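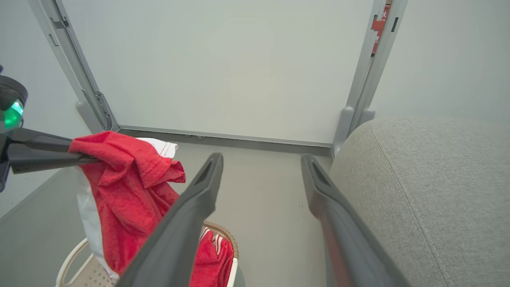

Figure 8.1 Two grippers at a laundry task. The one on the left holds a red towel.

Chapter 8
Planning and Buying a Two-Armed Work Cell

In the previous chapter we decided which tasks are worth giving to a robot. Now we must pay for it. Many buyers begin with the price of the arms, as this is the largest number in the offer and the easiest one to compare. But the arms do not work alone. They need grippers, cameras, cables, a place to stand, and also the ordinary things which they will handle every day.

We follow one case through the whole chapter. Bednárik is a small laundry firm which wants to sort and fold mixed clothes with two arms. It received offers from two suppliers, Odik and Ziteo. The Odik offer was lower by 1,471 euros. It did not include spare fingers, wall panels or training, and these had to be added by hand before the offers could be compared at all.

Soft goods make planning harder than boxes or bottles do. A garment has no fixed shape, and the buyer should ask for a trial with his own clothes – not with the clean samples of the supplier. A jacket held by two grippers also needs free space on every side, so the floor area belongs in the budget too.

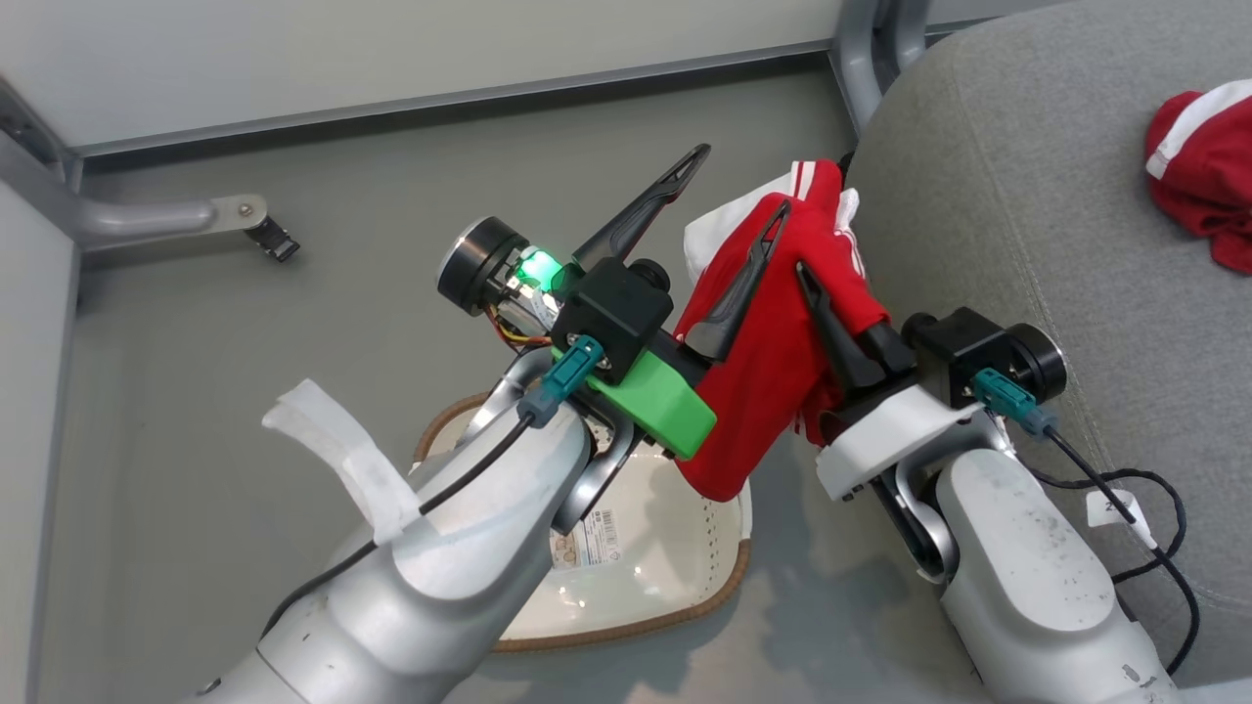 Cables and connectors deserve their own line in the budget, Natália Bednárik wrote to us after reading the first draft of this chapter. In her first plan they were hidden under "various", and this line was used up by the end of January. She now keeps 65 euros per week for small parts and does not allow it to be spent on anything else.

We recommend the same habit. Write each part on a separate line, with its price, its delivery time and the name of the person who will order it. When a line has no name, the order is usually forgotten.

The surroundings of the robot should be planned with equal care. Panels, posts, seats and baskets are cheap next to an arm, but a change in their position can mean new tests – and new tests cost working hours.

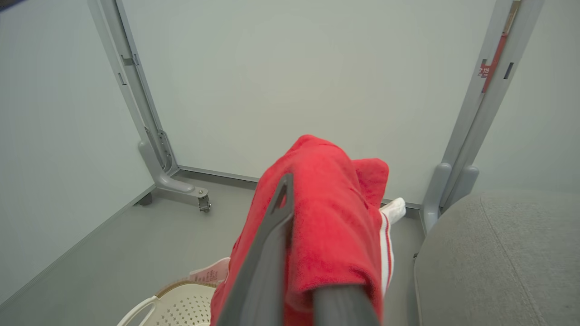
8.1 Fixed costs and running costs

A fixed cost is paid once, when the equipment is bought or installed. A running cost comes back every week or every month. Take the list you made in Chapter 7 and mark each item with F or R. Grippers may need both letters: the body is bought once, while the fingers are replaced when they wear out.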